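Household Notes
Print this page | E-mail this page

Folding Laundry on the Bed, and Other Compromises
By Baiba Pärn

Every book on housekeeping assumes you own a folding table. I have lived in 7 apartments and not one had room for such a thing, so I fold on the bed, like everyone else I know. The bed is the right height for a person four feet tall and has the firmness of pudding, but it's large and it's there.

A few things help.

Make the bed first. You don't have to do it well. Pull the duvet up and smooth out one patch as wide as your widest shirt, and let the rest stay as lumpy as it likes. A duvet with lines printed on it looks as if it would be handy for squaring up a hem. It will be, for as long as the duvet lies straight, so enjoy those four seconds.

Keep the dark things together. Black and navy look alike in a basket at night, and I have gone to a funeral in proof of this. On a light cover, by daylight, you can tell them apart. Light bedding also shows every speck of lint the black clothes leave behind, so keep the lint roller where you can reach it.
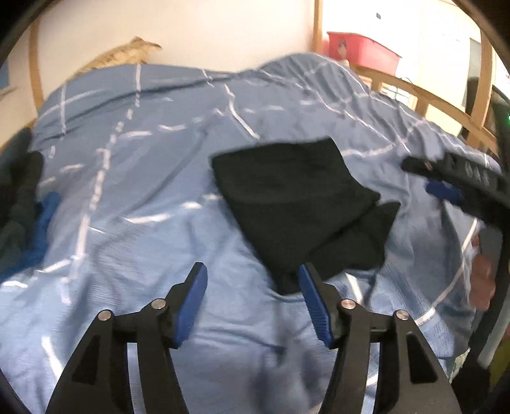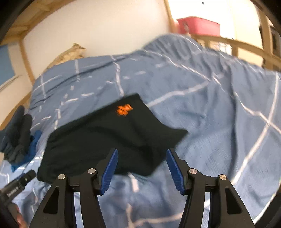 Black clothes on the light blue duvet. Photos: Sanaa Erraji

For a T-shirt, lay it face down, fold each side in to the middle with the sleeve turned back, then bring the bottom up to the collar in halves or thirds. Halves for a shelf, thirds for a drawer. If there's a logo on the chest it ends up on the outside, and you can find the shirt again without unfolding six others.

Sweatshirts want less folding than you'd think. Sides in, once in half, stop. A sweatshirt folded in thirds becomes a cushion and will push the drawer open by itself.

Anything soft and fuzzy should be shaken hard by the shoulders before you lay it down. Flatten it with your forearm – the whole forearm, not the fingertips, which only move the wrinkle to Ohio.

Start the pile near the foot of the bed and keep it low. Mattresses lean, and so do piles. My brother-in-law Florian Trummer stacks his to the height of a toddler and refolds half of it off the rug, every week, with fresh surprise.

Small stuff goes last. Underwear needn't be folded at all, whatever you've read. Socks get paired, and the odd ones go in a bag until November, when I throw the bag out and feel terrific.

Then put it all away before supper. Clothes left on the bed at suppertime move to the chair at bedtime, and from the chair they are worn straight through until the next wash – I've seen it done, mostly in my own mirror.

Related tips
Getting Lint Off Black Cotton
What to Do With a Drawer That Sticks
Duvet Covers: The Inside-Out Method
Sheets With Elastic, and Why We Roll Them

Last updated: August 27, 2022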